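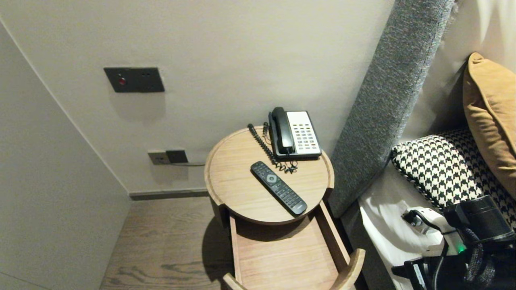
Bedside table with the drawer open, phone and remote on top, gripper at the lower right.

"The phone cord is the bit everyone underestimates," she tells me, and I haven't even got my coat off yet. I'd come to hear about the two grippers her small team at Jondon has been comparing in hotel bedrooms, the Saber and the Rukenlow, and I'd rather expected a chat about motors. We talked about drawers for most of the morning!

The job sounds dull until you try to teach it. Open the drawer of a bedside table, shut it again, leave everything on top where it was. "A guest wouldn't think twice," she says. "But the table is round, so the front of the drawer is curved, and a flat fingertip only touches a little bit of it."

So which one does she like? She laughs and says it depends on the day. The Saber is quicker and she trusts its grip. The Rukenlow is softer, and slower, and she has grown fond of it — "it forgives you if you come in crooked". They logged 1614 tries with the first and 1230 with the second, which she admits isn't a fair match, as the Rukenlow only turned up in June.
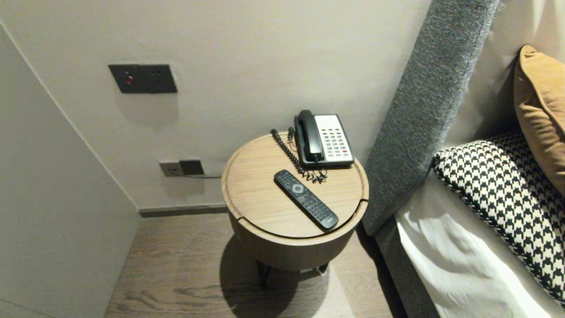
I asked whether the remote control gave them any bother. "Hardly any. It's flat and it stays put. The cord is springy, and if you brush it the handset can come along too." She wants the arm to go round it, and the Zatau controller they use now plans a wider path than the old one did (too wide, if you ask her colleagues, who have to wait for it).

Her next worry is the camera. Looking down from head height is fine for the tabletop, she says, but the gripper can hide the drawer edge just when you need it. They're going to try a second one on the wrist, and she reckons fitting it will take about 2 weeks.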